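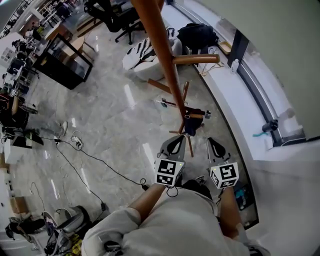 Testthorpe Institute of Design
Interior Practice 2: Shared Workplaces
Handout for Unit 3, Coats, Bags and the Floor

Unit coordinator: Muthoni Urio
Studio tutor: Simão Sampaio

Purpose of this unit

Students will examine how personal belongings are stored in open offices and studios, and will prepare a short proposal for a storage area near a window or entry. The unit follows the June lecture on circulation and assumes that the reading by Grigaitė on informal storage has been completed.

1. Free-standing racks

A coat rack on a tripod base needs no fixing to the wall and can be moved when desks are rearranged. Its weakness is stability. Splayed legs occupy more floor than the pole suggests, and on plan the rack should be drawn as the full circle of its feet. A single arm loaded with a winter coat shifts the centre of gravity to one side. Bags hung low, close to the base, disturb the balance less than bags hung from an upper arm.

On polished stone such as marble, legs may slide when a coat is pulled away quickly. Felt pads protect the finish but reduce grip; rubber feet are preferred. Long items should not be left resting across the legs, where they are easily kicked.

2. Window ledges

A long ledge will be used as a shelf whether or not the designer intended it. Backpacks, water bottles and small trays collect there within a day of occupation. Where the ledge is to be accepted as storage, allow a clear depth of 300 mm and confirm that bags will not obstruct window hardware or blinds. Liquids should be kept away from equipment and papers.

3. Stools and side tables

Low seating near a rack gives people somewhere to change their shoes. Round stools with fabric covers are light and readily moved, and tend to drift into walkways. Indicate a home position for each one. Side tables and display cases set at an angle to the wall leave awkward triangles of floor that attract bags and cartons.

4. Studio exercise

Work in groups of 2. Select a shared room on campus and draw its storage area at 1:20, recording the position of every rack, ledge, stool and cabinet. Mark where belongings are kept in practice, including those on the floor. Then propose a revised layout using the existing furniture only.

Drawings are to be uploaded to Skolar with a written statement of no more than 3000 characters. Permission must be obtained before photographing any occupied desk.

Catalogue sheets for the Flomari rack range are held at the studio desk and may be borrowed overnight.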